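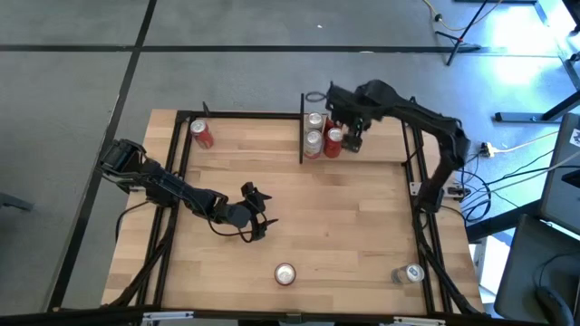
Where should the soda go in a small break room?
On the table, in plain sight, with the spare cans kept at the back edge so there is still room to put down a sandwich.

Filed under: Office & Break Room / New Products

NEMHAM INTRODUCES THE ZOLARI, A TABLE FOR PEOPLE WHO LEAVE CANS ON TABLES

Aug 7, 2020 – Nemham, a maker of plain furniture for shared kitchens and break rooms, today announced the Zolari, a butcher-block table with a raised ledge for canned drinks. It goes on sale in October.

The company would like it known that it tried other approaches first. Its previous break-room product, the Negri, was a closed cabinet with a shelf for every kind of beverage and a small slot on each shelf for a label. Test offices admired the cabinet, filled in the labels and went on leaving their cans on the nearest table. Two of those offices later put the cabinet in a hallway, where it holds printer paper and is said to do that very well.

"We had spent two years teaching people to put a can away," said Muireann Tully, who runs product design at Nemham. "They would look you in the eye, agree with every word, and set the can down on the table. At some point you have to accept that you are in the table business."

For the Zolari, the company asked 22 workplaces to go about their day and let someone from Nemham write down where the drinks ended up. The study logged 1321 cans. Most were found within arm's reach of a chair. A fair number were on windowsills, and one was in a filing drawer under F. The study did not ask why and Nemham has no plans for a follow-up.

The table that came out of all this is a simple one. The top is built up from long strips of wood in mixed tans and browns, and no effort has been made to match them. Nemham says the variation is natural and also that it hides rings. The ledge is pale wood and sits a little above the working surface, at the height where people already tend to pile things. Cans can be lined up along it by flavor, by color or by how badly somebody wants one. The rest of the top is left for lunch, mail and the birthday card that everyone is supposed to have signed by now.

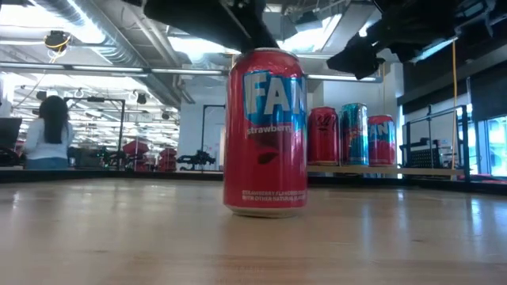 Strawberry Fanta on the tabletop, with three more cans lined up on the ledge behind it.

A slim upright divider is sold separately. Early customers wanted a way to keep the office's cans apart from cans that belong to one particular person, and the divider does this as firmly as any thin piece of black trim can be expected to. It doesn't lock. Nemham looked at a version that did and found that the meetings about the key took longer than the meetings about the soda.

"I asked for a place where I could see what was left without opening a door," said Kanako Yoshida, office manager at Pinivex, one of the workplaces in the study. "Now I can see that we're out of everything but the one nobody likes. It saves me a walk, I'll give it that."

Yoshida added that the cans in her break room are still not in rows at the end of the day. Tully, told of this, said that rows had never been promised and pointed to the product sheet, where the word used is "group."

Care is what you would expect with wood. Wipe up spills when they happen, use a damp cloth and mild soap, and don't stand a wet can in the same spot all weekend. Replacement ledges can be ordered through the same dealers that carry the table. The ledge comes attached; the legs do not, and Nemham suggests having a second person around when the top is turned over, preferably one who has finished their drink.

The Negri cabinet stays in the catalog. It has been moved to the office storage section and its description no longer mentions beverages.

About Nemham
Nemham makes tables, benches and shelving for rooms that a lot of people use and few people tidy. Its furniture is sold through office supply dealers. The company's own break room has a Zolari in it, and at press time the divider was on the floor.

Dealers who would like wood samples, the assembly sheet or a copy of the can study should write to Muireann Tully at the Nemham design office. Please allow two weeks for samples.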